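Notes from the plate table

It took me most of a winter to admit that the interesting part of robot learning, for me anyway, is the part where you sit in a chair for hours and move things onto a plate. I had pictured code. There is code, of course, and Szabolcs Oláh writes most of it, bless him, but my own days at Warnik go into making examples: one person, two arms, a handful of things from the kitchen shelf, over and over until the shoulders complain.

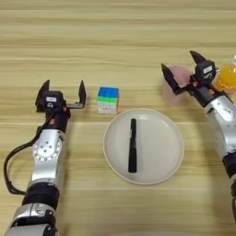
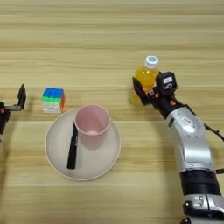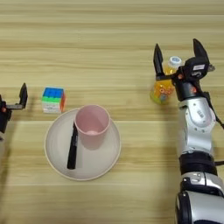
Same plate, same marker, same cube and same juice each time.

Borghild Bakke wrote back to my last post to ask why on earth we would record the clumsy tries as well as the clean ones, when in her experience at Vastcombe a model copies whatever it's fed, bad habits included, and she would sooner throw out a whole afternoon than let a fumbled grasp slip into the set. It's a fair question and I've been chewing on it ever since (thank you, Borghild, for keeping me up at night!).

My answer, such as it is, goes like this. When I started in March I kept only the smooth runs. I was proud of them, too. I'd reach for a thing, close the fingers, lift, carry, lower, let go, and if I so much as bumped the rim of the plate I'd hit the pedal and throw the whole try away. We trained on that and the arm was lovely to watch right up until the moment it was a hair off, and then it had no idea what to do with itself. It would close on air and carry the air very carefully over to the plate and set the air down. I laughed until I had to leave the room. But it made sense once I'd calmed down, because I had never once shown it what a person does after missing.

So now I keep the misses, so long as they end well. If I come in too low on a bottle and have to back off and open up and try again, that stays. What I still throw out is the dithering, by which I mean the times I hover over the table trying to remember what I was supposed to be doing, or when somebody asks me about lunch. A pause in the middle of a try looks the same to the learner as any other move, and an arm that has learned to pause will do it beautifully and forever.

We also write a line of text with every try, and I've come to care about those lines more than I expected to. Early on I'd put "put cup on plate" for everything with a cup in it. Etelka Gulyás went through a batch and found that mine were all alike and hers were nearly little letters, and neither was much good. Now we agree on the wording before we sit down, and then we let ourselves vary it a bit, the way people do when they talk. "Set the cup on the plate." "Could you move the cup over to the plate?" That sort of thing.

The other habit I'd pass along is moving the furniture, so to speak. It's so tempting to leave everything where it was and just do the next one! Your hands learn the spot and the work goes faster and you feel terribly efficient. Then the model learns the spot too. I try to nudge things between tries, a cube a little this way, the plate a little that way, and after every 8 tries I clear the lot and lay it out from scratch. Kálmán Antal does it with his eyes shut, which I thought was showing off until I tried it, and he does get layouts I would never have picked on purpose.

Transparent things are still my sore spot. With a solid, plain-colored object I can tell from my seat where its edge is. With a clear bottle I'm guessing more than I'd like, and I have to assume the model is guessing too. I slow down for those. I'd love to hear from anybody who has found a better way, because slowing down shows up in the examples, and then the arm gets slow around everything that shines.

As for numbers, we set ourselves 2000 tries for this round and I've stopped looking at the tally, since looking at it makes me rush. Two hours at the controls is my limit before I get sloppy in the wrist. Then I swap out and do labels, or I make tea and check the morning's files for ones where the recording quit early.

Borghild, if you're reading, I would really like to see what happens with your clean-only set on the same kind of table. Send me a list of what you throw out and I'll send you mine. Next time I want to write about two-handed tries, holding with one side and working with the other, which I am frankly terrible at. I've been practicing with a jar.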